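I have used the Skernelen hand-held gripper kit for two months now, and some readers asked me to write what I think. I bought it in May from Tallport. It is a pair of grippers, a bag of cables and the recording software. Shipping to me took 33 days.

## Setup

The manual is short but correct. Calibration took me four tries, mostly by my own fault, as I skipped the page about lighting. Volodymyr Zhuravel from their support answered my mail the same evening.

## Folding clothes

Towels were easy, so I moved to shirts and other long sleeves. For this I work on the bed, where there is enough space to pull the cloth straight. 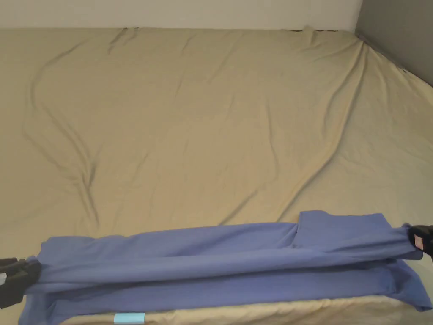 My wrists were tired after around 400 folds. The handles are a little heavy at the front, and for small hands I think they will be too wide. Thin cotton is also more difficult than I expected. If you close the fingers too early, you take the sheet together with the sleeve, and the recording must be thrown away.

I like that the fingers are fixed with normal screws. Uldis Ramanauskas, who has the older version, had to send his back to change one finger.
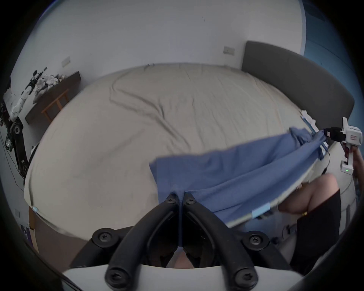
## Software

The export is slow. My folder has 1,831 recordings and I leave it to run during the night. The preview window closes by itself if I rename a session, and this bug is still there in the last update.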